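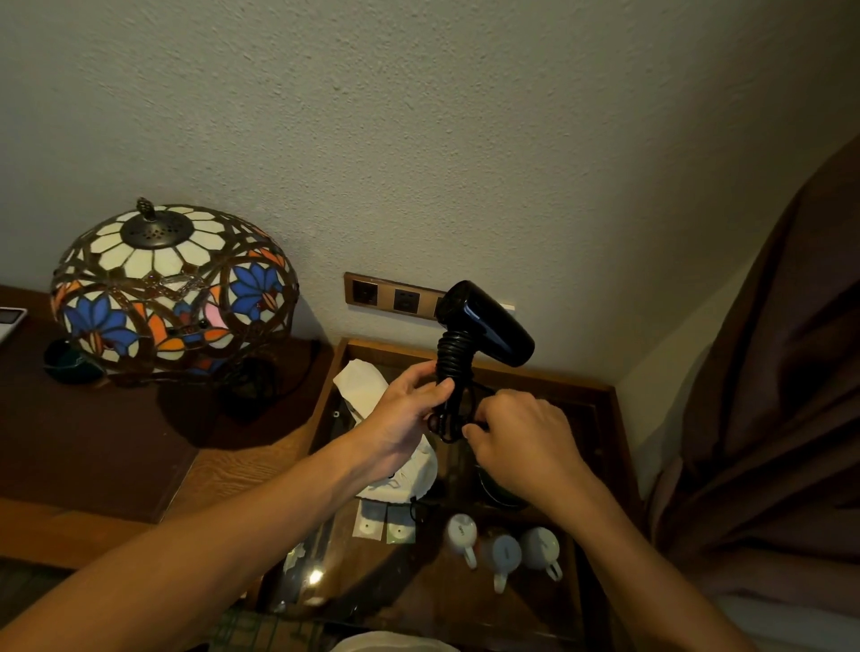
*Fig. 4 – Cord task, hair dryer, both hands in view.*

## 4. Recording the cord task

I wrote this part for new members of the Moynihan robotics club, so it assumes you've finished section 3 and your Tunetti head camera is charged and paired. We use these recordings to teach our two-armed student robot, Kurine, how people handle cords. Cords are the thing it's worst at, and I love them for exactly that reason!

1. Unplug the hair dryer and let it cool all the way down before you touch the cord.
2. Put the camera on and tighten the strap until it stays put when you nod.
3. Look down at your hands and check the preview. You want both hands and the whole dryer in the picture (I tend to look too far up, so I tuck my chin in a little).
4. Push your sleeves up past the wrist. No gloves, no rings.
5. Start the recording and hold still until you hear the beep.
6. Take the handle in your left hand. With your right, pinch the cord close to the base of the handle.
7. Wind the cord around the handle at your normal speed, then unwind it again. If you fumble a loop, just carry on – Kurine needs to see fumbles too.
8. Rest both hands, wait for the second beep, and stop.

**Caution:** Never record with the dryer plugged in, even if it's switched off. Outlets in the background are fine, but the plug stays out of them.

**Caution:** If you're working over a glass top like the one in Fig. 4, keep the dryer up off it. It's heavier than it looks when it slips.

**Note:** Leave the room the way it is. I used to tidy everything before a take and my clips all came out looking the same. Mugs, lamps and curtains are welcome.

**Note:** Left-handed? Swap hands in step 6 and pick "mirrored" in the Brokano upload form.

Each take gets its own file. Do 16 takes per session, then have a break – my winding gets sloppy after that. When you upload, type the take number yourself, as the form doesn't fill it in for you. Trimming and labeling are in section 5.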